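The Trundemska Readings is a collection of program listings, reading transcripts and stage notes from the Trundemska literary festival, put together so people can search it, count things in it, and (we hope!) fall in love with a few writers they'd never heard of.

Current release: 20 May 2018

# What you get

Every event in the collection has a program entry, the text of the blurb as it was printed, and a cleaned-up transcript. Most have stage notes as well, which are the short, scrappy lines our hosts wrote while listening. I love the stage notes. They're where you find out that a poet read the same stanza twice by request, or that a Q&A went off into a long argument over how to translate the word for "porch."

| Folder | Contents |
|---|---|
| `program/` | one Markdown file per event, with blurb and running order |
| `transcripts/` | plain text, one speaker turn per line |
| `notes/` | stage notes, typed up from the hosts' notebooks |
| `index.csv` | the master list that ties the other three together |

The collection covers 6 seasons and 100 events. Of those events, 80 have full transcripts. The rest have a program entry and notes only, mostly where a writer asked us not to share the reading of an unfinished book. Please respect that and don't go filling the gaps from your own recordings.

# Fields in index.csv

- `event_id`: season letter plus a running number, such as `C14`
- `title`: as printed in the program, typos and all
- `venue`: `urnar` for the Urnar Hall main stage, `shetty` for the Shetty Bookshop back room, `other` for everything else
- `form`: `poetry`, `fiction`, `essay`, `panel` or `mixed`
- `lang`: language of the reading, which isn't always the language of the blurb
- `host`: initials
- `transcript`: `yes` or `no`
- `checked`: initials of the person who read the transcript against the audio

If `lang` has two values split by a slash, the piece was read in both, original first. Those bilingual events are a joy to work with, and the line breaks match across languages wherever the translator kept them.

# How the transcripts were made

Chandrasekhar Sundaram typed the first two seasons by hand (a heroic job, and his line breaks for poetry are still the ones we follow). From season C on we used a speech-to-text draft and then corrected it. Elango Rao wrote the cleanup scripts and the little Pindlow viewer, which lets you read a transcript next to its blurb.

We kept false starts in panels and took them out of readings. Applause is marked `[applause]`, and laughter `[laughter]`. Audience members appear as `GUEST` unless they were on the program themselves.

# Known problems

- Season A blurbs were scanned from paper and a few accents got lost. If you spot one, send it over!
- `C07` and `C08` were a single long evening split at the break. Turn numbers run straight through.
- Panel speakers sometimes talk over each other. We put the overlapping words on separate lines, so timing can't be worked out from the text.
- The `mixed` label is too broad. We're partway through replacing it, and the April update to season F already uses the narrower labels.
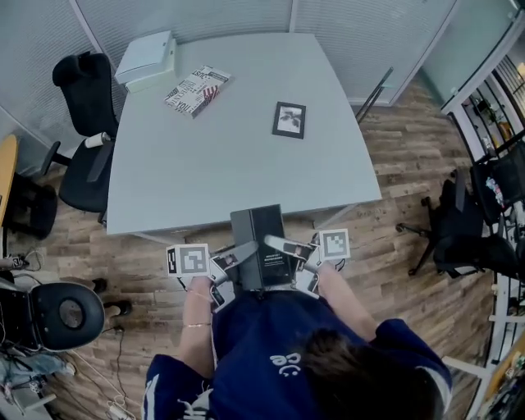 # Getting started

Download the archive, unzip it, and open `index.csv` in any spreadsheet. For the viewer:

```
cd pindlow
python pindlow.py --index ../index.csv
```

Then pick an event from the list. If you don't know where to begin, try `D03`, a poetry night at Urnar Hall where the last reader threw out her set list and took requests from the balcony. The transcript is great fun, and the notes for it run longer than the blurb.

# Using and sharing

The index, notes and program files may be copied and changed freely as long as you credit the Trundemska Readings. Transcripts are for study and teaching. Rights to the works themselves stay with their authors, so please ask them before printing a poem or a long passage anywhere.

# Fixes and additions

Corrections are very welcome, even tiny ones. Put the `event_id` in the subject line, quote the line as it stands, and give your version under it. Elango merges fixes to scripts and the viewer; Chandrasekhar looks after the texts. Photos of old printed programs are also wanted, season B most of all, where we're still missing the insert for the opening night.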